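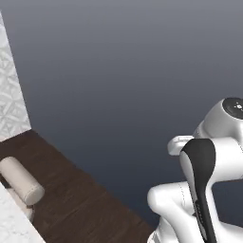
Figure 11.1 The simulated arm beside a wooden surface and a marble corner.

Chapter 11: Practising in Pretend Kitchens

I used to think simulation was cheating. Then Nour Farah and I spent a February at Trastgate trying to teach an arm about fridge doors, and I changed my mind by teatime — you can run 128 kitchens overnight and never dent one!

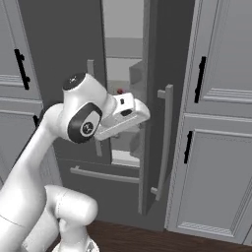

So how do we score a policy (our word for whatever picks the arm's next move)? We give it 20 tries in each kitchen and note how far the door has swung at the end of each one. Averages come later, in Section 11.2.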